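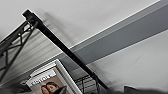
Getting more out of a hidden object game

Tips for players of Ornatik and games like it

Most of these apply to any game where you search cluttered rooms for a list of items and spend what you earn on doing up a house. Ornatik is the one I play most, so the numbers come from there. I play it on a tablet.

Screen and lighting
Turn the brightness up to 100 before a timed room. Dark objects on dark furniture are the ones that cost you time, and the attic and the coal cellar are full of them. Switch off any night mode or blue light filter as well. It turns cream, yellow and white into much the same colour.

Wipe the screen with a dry microfibre cloth. A greasy patch can make the game miss a tap, and in Ornatik three missed taps in a row lock you out for a few seconds.

Searching
Read the whole list before you touch anything. Words with two meanings catch people out: "bow" has been a ribbon, a violin bow and the front of a toy boat in the same room.

Work in strips, left to right, and zoom in one step only. At full zoom you lose track of where you have been.

Check the tops of wardrobes, the picture rails and the pattern of the rug. Long thin items – rulers, knitting needles, keys – are nearly always laid along an edge.

If you are stuck on the last item, look away for a moment and start again from the opposite corner.

Hints
Hints refill by themselves, so use one early in a long room and it will be back before the end. Don't buy them with coins. Save bought hints for the silhouette rooms, where there are no names to go on.

Coins and repairs
The Skaston cottage opens at level 19. The roof there costs 1402 coins and nothing else in the cottage can be finished until it is done, so stop buying curtains a few levels before.

The kitchen range is 422 coins. Buy it straight after the roof. It adds a daily baking order, and those pay better than replaying old rooms.

Sell duplicates at the Thursday market. Prices go up to double on the last hour of the day. Keep one of each teacup, as Chu the cat asks for a full set later on and the missing ones are slow to turn up.

Saving your progress
Link the game to an account before you change tablets. Hometti, the other one I play, keeps its save on the device only – delete the app and the house goes with it.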